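The Zeltano group at the Akinau laboratory is sharing an update on its research into opening and closing small drawers with a two-finger gripper.

The question under study is narrow. Can a policy trained only on demonstrations from a hand-held gripper learn how far to pull a drawer, with no force sensor at the fingertips?

The method, named Camine, divides each demonstration into 4 phases: approach, contact, pull and release. Each phase is labeled and given its own weight in training. Earlier work by the group treated the whole motion as one piece.

Clear drawer fronts are a known difficulty. Reflections move with the camera, and depth estimates drift near the plastic – the colored dividers give a steadier reference. 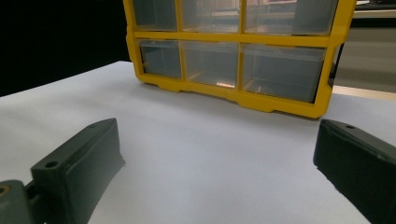 Does the policy need a new set of demonstrations for every organizer?
The current version needs up to 60 short demonstrations for a new organizer, added to the shared base set.

Training on the base set took 13 hours. The comparison covered 2 policies, one with phase labels and one without. The labeled policy stopped its pull closer to the target distance. Most remaining errors came at contact, when a finger met the front too low.

Morfudd Penry leads the study. The written report, including the labeling guide, will be posted in August. Groups that use the Tambunan data format will be able to load the demonstrations directly.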